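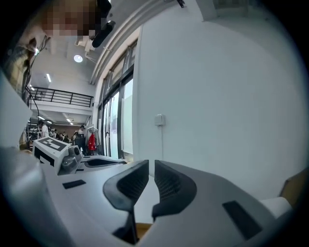
A white and light grey gripper with two curved black fingers.

Wikström Realty Welcomes Maj-Britt Nordin to Its Erkus Office

26 July 2021
By Hjørdis Wallin
2 min read

Wikström Realty is delighted to announce that Maj-Britt Nordin has joined its Erkus office as a senior agent. She will work with buyers and sellers in Erkus and Preka, with a special focus on first-time buyers and older homes.

Nordin comes to the firm after 20 years in real estate, most of them at Brinder Homes, where she led a team of six. She closed 69 sales in her last two years there — a good many of them for families she had helped once before.

"I grew up in Preka, over my parents' shoe store, and I still get excited when I turn onto a street I haven't walked in a while," said Nordin. "People ask me about roofs and school buses and which basements flood in spring. I love those questions, and I can't wait to answer them from my new desk!"

Before she got her license, Nordin studied building design and spent five years drawing kitchen and porch plans for a small remodeling firm. She still sketches floor plans by hand during showings so that buyers can take one home with them.

Nordin started in June and has already listed two houses on the north side of Preka, both with their original windows. She will also run the office's free evening classes for new buyers, which cover loans, inspections and how to read a purchase contract. The first class is full, and a second one has been added for the fall.

Wikström Realty sells houses, condos and small apartment buildings. The Erkus office is open to walk-in visitors, and Nordin can be reached through the front desk.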